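3.2. Pratique sportive et production romanesque : constitution du corpus

Le dépouillement porte sur 554 lettres adressées par des romanciers à leurs éditeurs ou à leur famille, conservées dans le fonds Drorora. Nous avons retenu celles qui mentionnent une pratique physique régulière : cricket, patinage, billard, escrime, marche en montagne. Les mentions de simples spectateurs ont été écartées, de même que les allusions métaphoriques au jeu, fréquentes dans la correspondance commerciale.

Le codage a été effectué par deux lecteurs travaillant séparément. Les désaccords, concentrés sur la marche et la bicyclette – loisir ou moyen de transport selon les lettres –, ont été tranchés par Popescu à partir du contexte immédiat. Lorsque celui-ci ne permettait pas de décider, la lettre a été versée à une catégorie résiduelle et exclue des calculs.

Sur les 40 auteurs représentés, 20 déclarent une activité pratiquée en club. Ce sous-groupe ne se distingue pas du reste du corpus par le volume publié. Il s'en distingue en revanche par la chronologie interne des lettres : les annonces d'achèvement de manuscrit s'y regroupent hors de la saison de jeu, ce que Vukadinović avait déjà relevé pour les feuilletonistes de la collection Hamada. L'effet disparaît chez les joueurs de billard, dont la pratique n'est pas saisonnière.

Deux réserves s'imposent. La conservation des lettres est inégale, les familles ayant souvent écarté la correspondance jugée futile, et donc sportive. Par ailleurs, la datation repose parfois sur le seul cachet postal, illisible dans plusieurs liasses du dépôt Bukeck. Pour le mois de juillet, où les lettres sont rares, aucune conclusion n'est proposée.

3.3. Transcription et indexation

Les transcriptions suivent la graphie d'origine. Les abréviations courantes sont développées entre crochets, les scores et résultats reproduits sans correction. L'index Wukov associe à chaque lettre un auteur, un destinataire, une discipline et, le cas échéant, un titre d'ouvrage.

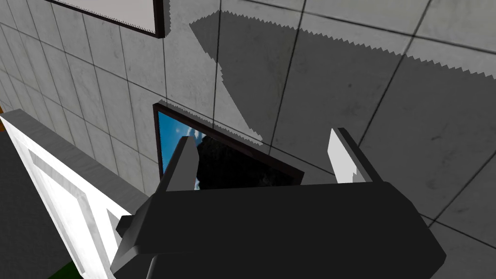

Figure 1. Pince à deux doigts ouverte devant un mur de carreaux gris (image de synthèse).

Les noms de clubs ont été normalisés d'après leur forme la plus ancienne attestée. Les surnoms d'équipiers restent non résolus dans la majorité des cas et figurent tels quels dans l'index.

Imprimer cette page | Envoyer par e-mail

Commentaires

M. L. – Les escrimeurs sont-ils comptés parmi les pratiques en club ? La section 3.2 ne le précise pas.

Senad Popescu – Oui, dès lors qu'une salle d'armes est nommée dans la lettre.

lectrice_38 – Le cachet postal donne la date d'envoi. Pour un manuscrit, l'écart avec l'achèvement peut être long.

Contact | © Les auteurs | Mis en ligne le 9/8/26 | Haut de page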